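26/02/2022

Up before the magpies again, so I made a pot of tea and sat out the back in my dressing gown to think about the quilt. It has been on the dining table since October, and we have been eating off our laps all that time, which suits the dog very well. I promised myself I would finish the top before the cool weather, and I do still mean to, although I said the same about the blue one and that's still in the cupboard under the stairs with the pins in it.

The trip out to Latemden did me good, I think. I hadn't driven that road in years, and the paddocks were so green after all the rain that I pulled over twice just to look at them. The fabric shop has moved next door to the bakery (very dangerous for me!) and I came home with two metres of the mustard check and a vanilla slice that didn't make it past the bridge. I did look at the Arnora wool batting, which is lovely and soft, but it was 50 dollars more than the cotton and I couldn't bring myself to do it. I've been cross with myself ever since, in a mild sort of way. 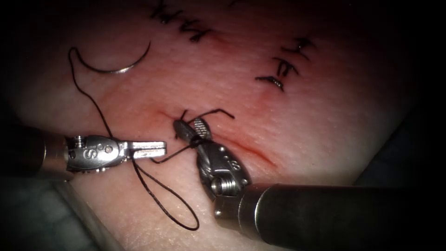
So will I quilt it by hand or send it out to be done on a long-arm machine? By hand, I've decided, even if it takes me until next summer, because the evenings are the part I like best.

Mum did all hers by hand. She used to sit under the standard lamp with the radio going and her feet on the hassock, and if you asked her anything while she was counting stitches you'd get a finger held up until she reached the end of the row. I have her old thimble, the one with the dent, and it's a touch too small for me, but I put it on anyway for the first few stitches of anything new. Then I swap to my own and get on with it.

I had a good long sort through the scraps after lunch. There must be 1,000 bits in that basket, most of them no bigger than a biscuit, and I remember where nearly every one came from. The green sprig was the kitchen curtains in the Saarela Street house. The red spot was a sundress I never should have worn in public.

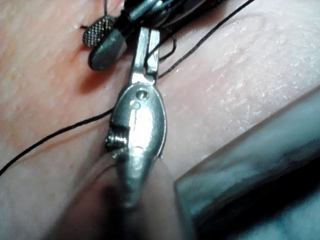 I've put the red spot in the keep pile all the same, and I think it might go in the border, down at one corner where it can be cheerful without taking over. The browns can go to the op shop. I never liked brown, and I don't know why I keep buying it.

Rain again by teatime. Soup, toast, and an early night with my library book. Must remember to ring about the gutters.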